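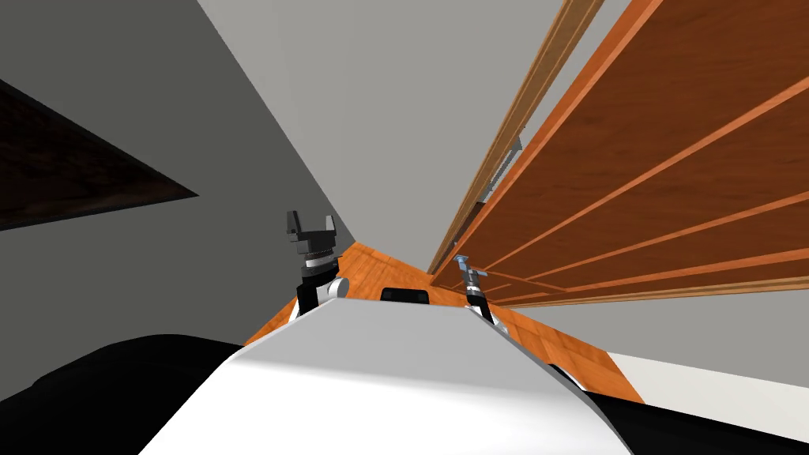
Chapter 3
Rooms and How We Read Them

Think back to the first time you walked into a friend's house as a child. Long before anyone told you where to sit, you knew which chair was the good one and which door you had better leave shut. In this chapter we'll take our time over that kind of knowledge - where it comes from, and why it can let us down in a strange place.

We begin in the little river town of Kastport, where Tímea Tóth spent 19 months asking families to walk her through their homes and talk as they went. She filled nearly 60 notebooks, and we'll be dipping into them often.

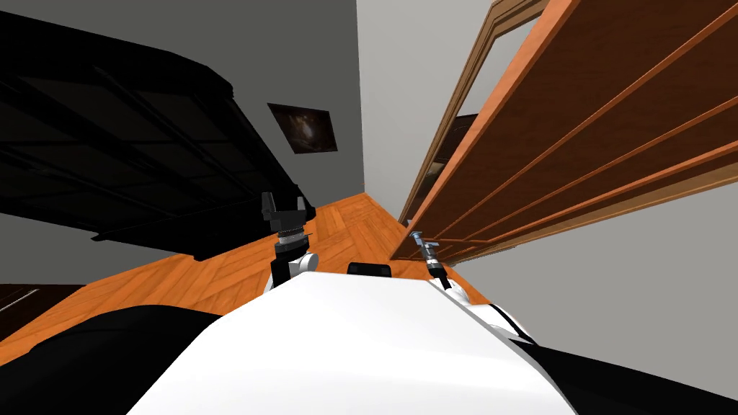

Figure 3.1 An interior with its floor and walls on a steep slant.

Before you read on, sketch your own kitchen from memory and put the page somewhere safe. You'll want it again by the end of the chapter, so please don't fix the wobbly bits!
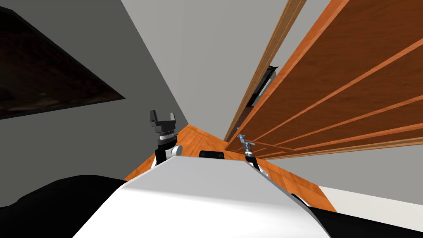

3.1 The Table as a Meeting Place

Most of the Kastport families started their tours at the table, even when the front door was closer.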